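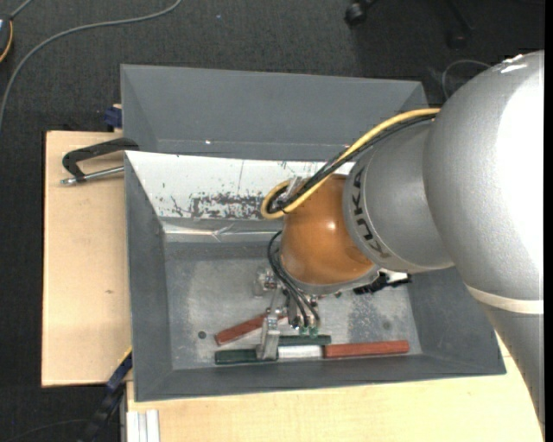

Slide 4: KUKA arm over the front bin, colored bars on the floor of the bin.

Speaker notes, Behrouz Alipour, Mesness - 24/02/2020

Start with the task. Pick a bar out of the bin, set it down where the operator wants it, go back for the next one. Leave the slide up while I talk.

Two ways of showing it. First, by hand: the operator holds the wrist and walks the arm through the pick. Second, by remote control from the desk, using the Kument handset. Same bin both times.

We recorded 333 picks by hand and 884 by remote. Say why the numbers differ - remote operators could work longer before their arms got tired.

Point at the gripper finger. When bars lie end to end along the near side, the finger has to come down close to the wall. People teaching by hand tilted the wrist early. Remote operators tended to come straight down and correct late. Play the Kiani clip if the sound works.

Mention the clamps. A bin that moves during a session spoils the recordings after it. We threw out 122 before we clamped ours to the board.

Cables: check the slack at the wrist before each session. Ten minutes, no skipping.

Next slide is the Wirnico training plots. If short on time, go straight to the second plot and take questions on the handset there.

Filed under: Talks & Slides, Robot Teaching

We use cookies to remember your settings. Accept | Manage preferences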